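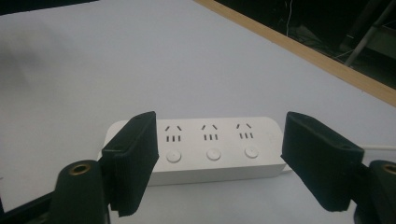 Domestic Electrical Awareness
Handout 4: Extension leads and switched strips
Tutor: Muthoni Ndung'u
Revised March 2021

Read before the session. Bring an extension lead from home if you can carry it, unplugged, with whatever label it still has.

4.1 What a strip does

A power strip gives you more places to plug in. It does not give you more electricity. The wall socket behind it, and the circuit behind that, can supply what they could supply before you bought the strip. Most of the trouble in this topic comes from people who know this perfectly well and plug the heater in anyway.

The limit is set by the weakest part of the chain: the circuit, the wall socket, the plug, the cord or the strip. Adding a fourth or fifth outlet changes none of those.

4.2 Switches

Many strips have a button for each outlet. Students tend to arrive believing that a switched strip is a safer strip. I would like some evidence for that. What a button gives you is convenience, and perhaps a slightly lower bill if you are in the habit of pressing it.

Points to argue about in class:

A switch may break one side of the supply or both. You cannot tell which from the outside. If it breaks only one, and the plug can go in the wall either way round, the side left connected may be the live one.

Off at the button is therefore no basis for opening an appliance. Pull the plug.

A switch is not a fuse, a breaker or surge protection. Some strips have one or more of these as well. Plenty have none, and a plain casing with no printing on top tells you nothing either way. Turn it over and read the rating plate. If there is no plate, I would not use it.

Buttons without a lamp are easy to misread. A push-push button can look much the same on and off, especially from across a room.

4.3 Outlet patterns

We shall look at strips made for several countries. Some carry two angled slots for a flat two-pin plug, with three more slots close by for a three-pin plug, so that each position appears to offer two sockets. Treat these as a single position until you have read the instructions. Whether both can be used together depends on the size of the plugs as well as the design, and in practice one plug body often covers the other.

A three-pin outlet suggests an earth connection. It does not prove one. If the strip is fed from a two-pin plug, or through a cheap travel adaptor, the earth pin may be connected to nothing at all. Catalogue phrases such as "universal" and "multi-standard" should make you more careful. A British plug belongs in a British socket, with its fuse.

4.4 Worked loads

Volts times amps gives watts. For the exercise we take a desk with a lamp and computer drawing 662 watts between them (a greedy computer, I admit), and add a small heater marked 800 watts. The total is 1462 watts. On a 230 volt supply that is a little under 6.4 amps.

A strip rated at 10 amps will carry that on paper. Now swap the heater for one marked 1571 watts. The new total is 2233 watts, or just over 9.7 amps. Still under the figure on the plate, and I would still not do it. The rating assumes sound contacts and a cord lying open to the air. Yours may be under a rug.

Repeat both sums for a 100 volt supply and say what you notice.

4.5 Cords

Thin cords deserve suspicion. Feel along the whole length with the plug out. Look hardest at the point where the cord enters the casing — this is where bending does its damage. Tape is not a repair. Do not run one strip from another, and unwind any reel fully before putting a load on it.

4.6 Sales claims

Compare the sheets for the Nevero and Kasum strips in the class folder. Both say "heavy duty". Only one gives a current rating, and it is in the small print. The Skirketti leaflet promises savings of "up to 30 per cent" by switching off at the strip. Thirty per cent of what? It doesn't say. Write two sentences on what you would need to know before believing it.

For May: finish the load table, and read the Ebihara notes on earthing, skipping the appendix.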